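Damgaard Opens Up Jiltia, Its Planning Software for Shiny and Awkward Kitchenware

New release gives gripper teams a friendlier way to turn hand-guided recordings into motions they can check before anything moves

April

Damgaard is very happy to share the first public release of Jiltia, a set of software tools for people who teach grippers to handle everyday things, and in particular the polished metal things that have given so many of us gray hairs over the years. It went out to our early partners on Saturday, and we have been smiling at our inboxes ever since.

Anyone who has tried to get a perception system to find the edge of a stainless steel bowl will know how the afternoon tends to go. The metal picks up the lamp and whatever else is nearby, and a depth map that looked fine on a cardboard box comes back full of holes. Jiltia takes a patient approach. It looks at a short run of views from the wrist, keeps track of which bright streaks slide across the surface as the view changes, and sets those aside before it proposes a rim, a center and a place to grip.

"We spent a long time trying to make the reflections go away, and I am glad we stopped," said Kazuhiro Yokoyama, who leads perception work at Damgaard. "A highlight that moves the wrong way is telling you something about the shape, and once we let the planner listen to it, the lids and dishes got a good deal easier to live with."

The release was tuned on 756 recordings of polished pieces on a plain white tabletop, made with a hand-held gripper. Another 142 were kept back for testing and were never shown to the planner during tuning. 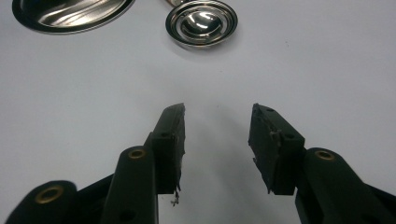

What is in the release

Jiltia comes with a viewer for stepping through recordings, a grasp planner, and a checker that tries each planned approach against a model of both fingertips and flags any path that would clip a neighboring object. There are 6 ready-made gripper profiles, and you can add your own by filling in a plain settings file. Pad wear has its own setting, a request that came up again and again from our friends at Drekell, who run their pads hard and wanted the planner to know it.

"My favorite part is the checker," said Toshio Takeda, who looks after the planning code and wrote most of the user guide as well. "It draws the bad path in orange and lets you drag the approach until the orange is gone, and you can do all of that over a cup of coffee with the gripper switched off."

Getting a copy

Jiltia is free for classrooms and small labs. Larger teams can arrange a license through Brusier, our sales partner, who will also be running 80-minute online walkthroughs for new users. Existing Damgaard customers will find the download in their accounts, along with the user guide and a small set of sample recordings to practice on.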